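Condensation on the bedroom window, part two

The first post ended with the humidity logger on the windowsill and no explanation for what it was recording. I have now had it running through most of a winter, and the explanation is less interesting than I hoped but more useful.

To recap for anyone who skipped it: I live in apartment 402, on the corner of the building, and the bedroom window collects water along the bottom of the glass overnight. The living room window is the same age and the same make and faces the same way. It stays clear. Both are double glazed. I had assumed a failed seal, which was also the opinion of Laurențiu Bratu, who lives below me and has the same windows.

A failed seal is easy to rule out. When the seal goes, moisture gets between the panes, and the fog cannot be wiped off from either side. Mine wipes off from the inside. That makes it ordinary surface condensation, and ordinary surface condensation needs only that the inner surface of the glass be colder than the dew point of the air touching it. There are two ways to fix that. Raise the temperature of the surface or lower the moisture content of the air. Everything sold for the purpose does one or the other, including the products whose packaging suggests a third way.

I started with the air. The Willano logger I bought in August records temperature and relative humidity, and relative humidity alone will mislead you. A cold room at a high percentage can hold less water than a warm room at a moderate one. Convert everything to dew point before comparing rooms. I did not do this for the first few weeks and drew several wrong conclusions, one of which I put in the previous post. It has been corrected.

Once converted, the bedroom and living room turned out to have nearly the same dew point in the evening. They separate after the bedroom door is closed. The bedroom climbs until early morning and then drops as soon as the door is opened. The source is people breathing. There is no plumbing in that wall, no laundry in that room, and the one plant has been moved out without any visible change in the curve.

The surface was harder. I taped a thermocouple to the lower corner of the glass and another to the middle. The corner ran colder all night, as you would expect, because the spacer bar at the edge of a sealed unit conducts better than the gas fill. What I did not expect was how much the curtain mattered. With the curtain drawn, the glass was clearly colder than with it open, and the radiator under the sill made almost no difference to it. The curtain hangs past the sill and in front of the radiator, so the warm air rises on the room side and the glass gets none of it. The living room has a blind that sits inside the reveal and stops at the sill. 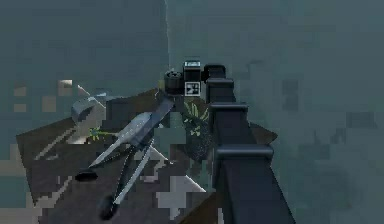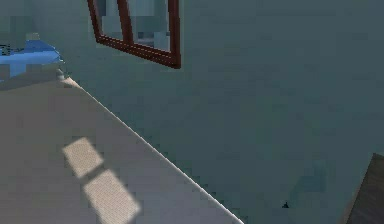
Tincuța Iordache, who commented at length on the first post, suggested testing this by pinning the curtain up to sill height and changing nothing else. I did it for three nights. The water at the bottom of the glass was reduced to a thin line in the corners. I then let the curtain back down and it returned the first night. That is a small sample, and the outdoor temperature was not constant, but the glass readings moved in the right direction both times and the indoor dew point hardly moved at all. I am satisfied that the curtain is the larger part of the problem.

Some notes on things that did not help, or did not help enough to justify the trouble.

Desiccant tubs. The kind with granules that turn to brine. They do collect water, and it is satisfying to look at, but the amount is small next to what two sleeping adults put into a closed room. I could not find any effect in the log.

Trickle vent. The frame has one, and it had been painted shut by a previous tenant. I cut the paint with a knife and cleaned the slot. The overnight dew point came down a little. It is worth having open, but it also puts a stream of cold air across the top of the bed, and it gets closed again by whoever is colder.

Leaving the door ajar. This works better than everything else except the curtain. The moisture spreads into the rest of the apartment, where there is more air to dilute it and a bathroom fan to remove it. The cost is noise from the hallway and light from the router.

Shrink film over the window. Laurențiu tried this downstairs. The film itself stays warm enough to remain dry, but any gap in the tape lets room air in behind it, and then the water collects where it can't be wiped. He had a gap. If you use film, clean the frame with alcohol first and do not trust the tape that comes in the kit.

I have not tried a dehumidifier. The quiet ones are expensive and the cheap ones are compressor models I would not want to sleep next to. Tudor Mihăilă runs one in his place in Westholm and reports that it solved the matter completely, but his is a basement unit with a damp wall, so the load is of a different kind.

The permanent fix here is a shorter curtain. I looked into a thermal blind fitted inside the reveal, and it has the same fault in a different form: a blind that fits tightly is good insulation, and good insulation on the room side makes the glass colder. The heat loss goes down and the condensation goes up. Most of the product pages I read mention only the first. A looser blind with a gap at the bottom and the top seems to be the compromise, and it is what the living room has by accident.

I have hemmed the existing curtain to clear the sill by roughly the width of a hand. The logger stays where it is until spring. The raw files are on the downloads page in the same format as before, with a dew point column added. Timestamps are local, and the clock was not adjusted when the hour changed, so shift those rows yourself if you are lining them up with weather data.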